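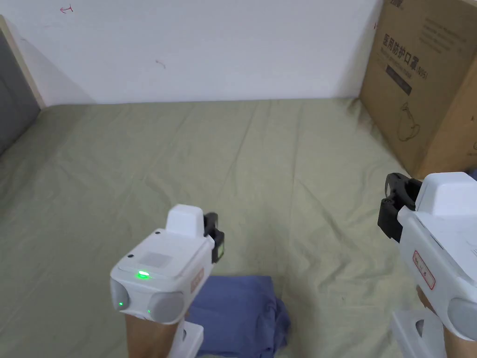 Two hand-held grippers over a bed, with a folded blue cloth between them.

The equipment planning office at Clisovach reviews its budget for robot training hardware each spring and submits final figures in July. This year the largest new line is for hand-held grippers, which staff operate themselves to record household tasks such as folding and putting away clothes. The head of the office discussed the plan with us ahead of the submission.

The office began by asking how many complete sets the program could keep in daily use. "We had been thinking in terms of the purchase price alone," the head of planning said. "A set that sits on a shelf waiting for a finger pad costs us the same as one that is working. The first question we now put to any supplier is how long a replacement part takes to arrive."

Two quotations reached the final stage. Hou offered a pair of grippers at $2,748, with spare parts sold separately. Timov quoted $3,170 for a pair with a year of repairs included. Clisovach chose Hou and added a parts kit at $269 for each pair.

"The difference was small enough that either choice could be defended," the head of planning said. "Our technicians are able to change a pad or tighten a joint on their own. A department without that skill in the building should look closely at the service contract, and I have told two of our sister offices to do so."

Charging, storage and data handling were budgeted separately. The office has set aside $900 per work area for these items. The sum also covers bed linen, clothing and other ordinary goods used in the recordings. Asked whether that was generous, the head of planning replied that it had been raised once already. "Sheets and shirts are cheap, but they have to be bought, washed and replaced, and last year they came out of the stationery account. The auditors were patient with us."
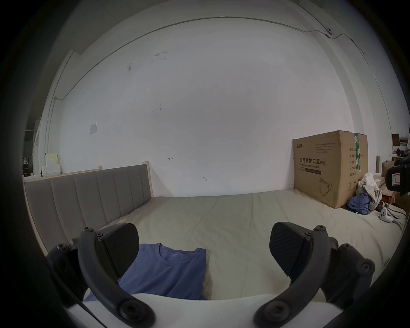 Stulleo takes a different view of the budget and told us that buyers in its position would do better to lease for the first year, as designs change quickly and a purchased pair may be out of date before its cost has been written off. Stulleo added that a lease makes it easier to return equipment when operators find it tiring to hold.

The head of planning accepted the second point. "Weight matters a great deal, and it was missing from our original scoring sheet. We asked operators to try both products for a full shift before we signed. I would not approve a purchase of this kind again without that trial."

On leasing, the office remains unconvinced. Its own calculation assumes that each pair will stay in use for three years, with the parts kit renewed every year. Leasing will be considered again when the next group of work areas is planned.

The submission also asks for one spare pair for each building. That request has yet to be approved, and the office expects an answer before the new orders are placed.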